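From the kitchen table: dried beans, without the stomach ache

Many of you wrote to me after the February newsletter and asked why your beans stay hard in the middle, even after two hours on the stove. I had the same trouble for years. When I came to this country I bought my beans in cans, like everyone in my building, and I forgot what my grandmother did.

It was Deepika Menon from our Pircombe cooking circle who put me back on the right way. She soaks her beans overnight in plenty of cold water with a good spoon of salt. I had always heard that salt makes the skin tough, so I did not believe her. I cooked one pot with her method and one pot with mine, and hers was better. The skins were soft and almost none of them had split.

For a family pot I use 500 g of white beans and 2000 mL of water for the soaking. In the morning I drain them, rinse them and cover them with fresh water, then add one bay leaf and half an onion. Bring it to a boil for ten minutes, then turn down the heat until you see only a small bubble now and then. Please do not put the tomatoes in yet! Anything sour will keep the beans hard, so tomatoes and vinegar must wait until the beans are tender.

Old beans are another matter. If the bag was in your cupboard for two winters, no soaking will help very much – a small pinch of baking soda in the pot does something, but too much gives a taste of soap.
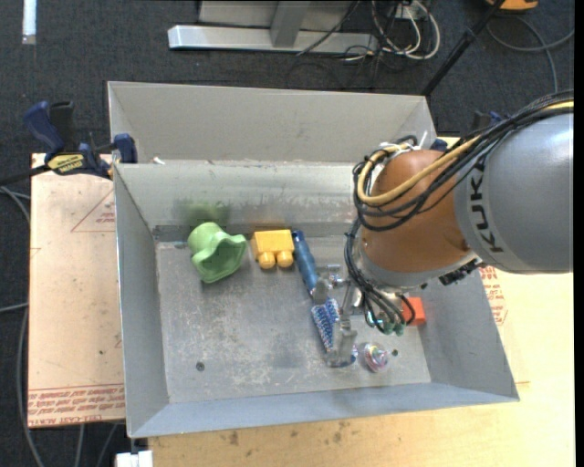 KUKA robot arm over a grey metal bin.

Valentin Ardeleanu asked if he can freeze the cooked beans. Yes, and you should keep them in their own liquid, in small containers, with a little space under the lid. I thaw mine in the fridge the night before. The liquid is very good in soup, and also for loosening a mash with garlic and 100 mL of olive oil, which my neighbours now request at every potluck.

Next time I will write about lentils, and which colours fall apart and which do not.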